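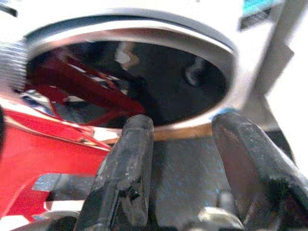

Most of the work on the Murkance arm this spring has been rim work. By that we mean getting two fingers up to the edge of something hollow, holding there, and either lifting or letting go without tipping it. We teach this by remote control. One person sits at the Hostlow desk with the hand controller, the arm copies what the hand does, and everything the arm senses gets saved along with the motion. The small camera at the wrist sees mostly what you would expect it to see from that close, a pale rim with a dark shiny opening and the two gray finger pads sitting low against the lip. That view is what the operator drives by for the last part of the reach, and it is also what the robot has to go on later when it tries the same thing by itself.

April update from the Bangera teaching room
By the newsletter desk
Last updated: Sunday

Home | News | Projects | Join a session | Back issues

We now have 286 saved demonstrations of the rim task, all done by hand control. The count in the last issue was lower than it should have been, as one batch had been filed under the old task name and was missed. That has been fixed, and anyone who pulled the set before the fix should pull it again.

Of the full set, 49 have been marked as not for training. Most of those are runs where the operator stopped partway and started over without ending the recording. The rest are runs where the grip slipped and was recovered. There was some back and forth over whether to keep the second kind. The view for now is that they stay in the folder, marked, and we will try a training run with them and one without before deciding. If you recorded a run like that, please don't delete it.

A few things have changed in how sessions are run.

The first is speed. New operators tend to come in fast, slow down sharply near the rim, then sit still for a second or two while they decide what to do. The robot learns the sitting still. In the early tests it would reach the lip and wait there, sometimes until the run timed out. We are now asking people to practice the reach a few times with recording off, and to start saving only when they can go from the approach to the grip at one even pace. Slow is fine. Stopping is the problem.

The second is the approach angle. The older runs nearly all came straight down, which is the easy way to drive it. It also gave us a robot that could do very little when something stood over the target. Newer runs should come in low and from one side at least half the time. The low view is harder to read at first, since the far side of the rim and the near side look like one long oval and it is easy to misjudge how far the fingers still have to go. It takes most people about 9 tries to get used to it. Keep the pads level with the lip and move in from there.

The third is reflections. Shiny surfaces pick up whatever is close by, and red parts show up strongly in a dark opening. One of the test models seemed to be steering toward the color as much as the rim. We don't want to clean up the work area to get around this, as the robot will have to deal with clutter anyway. Instead, please move things between runs so that the same colors don't always end up on the same side. Turning the target a little each time does a lot of the job.

On the software side, Flola has been updated on both desk machines. The main difference for operators is that the foot switch now ends a recording as well as starting it. Tap once to start, tap once to end, and hold for two seconds to throw the run away. The old keyboard shortcut still works. The replay window opens by itself after each run, and you should watch the replay before moving on - it takes less time than finding a bad run later.

There is also a note field under the replay window. Use it. "Left pad touched first" or "came in too high" is enough. The notes are not used in training, but they have been the quickest way to sort runs when a model does something odd and we want to know where it learned it.

Several people have asked about guiding the arm directly by hand instead of using the controller. We tried it again this month. It feels more natural, and the motions come out smoother on the long part of the reach. The trouble is the last stretch, where the person's hand and sleeve get into the wrist view, and a model trained on that is looking at something it will never see on its own. For rim work we are staying with remote control. Guiding by hand is still allowed for the tray and drawer tasks.

The most recent model was given 58 tries at the rim task with no one at the controls. It did well on targets it came at from above and poorly on the low side approach, mostly by closing the fingers too early. More low runs should help with that, so those are the ones to record if you have an open session and no other plan.

Sign-up for May sessions is on the usual page. Each slot is one hour and the desk seats one operator. Please check the finger pads before you start and tell the room lead if either one feels loose. Spare pads are in the second drawer, next to the hex keys.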